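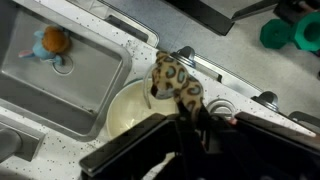

4. Hand washing plush toys at the sink

Reading time: 6 min

Use this section for small plush toys that cannot go in the machine: anything with glued eyes, long tufted hair, a sound box that has been taken out, or a care label that says surface wash or hand wash. For larger toys, see Section 5.

4.1 Before you start

1. Read the care label. If the label is missing, treat the toy as hand wash only.

2. Check the seams. Close any open seam with a few stitches before the toy gets wet. Stuffing that comes out in the sink can block the drain.

3. Remove ribbons, collars, clothing and batteries. If a battery box is sewn in and cannot be removed, stop here and use the dry method in Section 6.

4. Test for color. Dampen a white cloth, press it against a hidden spot on the toy for a slow count of ten, and look at the cloth. If color comes off, wash that toy by itself in cold water.

5. Rinse out the sink and wipe the counter next to it. Cleaner left in the basin can mark light-colored fabric.

Note: A round bowl set on the counter beside the sink works well for toys in printed fabric, such as leopard spots. Keep solid-color toys in the basin and the printed ones in the bowl.

4.2 Washing

1. Fill the bowl halfway with cool water. Add 2 capfuls of Skuvik Wool and Plush Wash and stir by hand until it is mixed in.

2. Lower the toy into the bowl head first. The head usually holds the most stuffing and takes longest to soak through.

3. Press the toy under the water and let it up again. Repeat until it no longer floats. Do not twist it.

4. Work on stains with a fingertip or a soft baby toothbrush. Brush with the pile. On printed fabric, go lightly over the dark areas.

5. For toys with fuzzy or tufted hair, wash the body first and the hair last. Draw the hair through your fingers under the water. Do not rub it in circles – it will mat, and matted hair is hard to bring back.

6. Lift the toy out with a hand under the body. A wet toy should not be carried by its tail, ear or leg.

Caution: Keep long hair away from an open drain. Fit a strainer before you run the faucet.

4.3 Rinsing

1. Empty the bowl into the sink and refill it with clean cool water.

2. Press and release the toy as before. Change the water until no more suds appear.

3. Squeeze the toy gently over the bowl, then roll it in a dry towel and lean on the roll with both hands.

4. Move to the drying rack (Section 7). Reshape the toy while it is damp and comb out any hair with a wide-tooth comb.

Caution: Do not use a hair dryer on the hot setting. Synthetic hair can melt.

Note: Small toys can feel dry on the outside when the stuffing is still damp. Leave them on the rack overnight, and turn them once before bed.

Ollero Plush Care Guide | Contact: Ollero Customer Desk, Bruvusley | © Ollero. All rights reserved. | Back to top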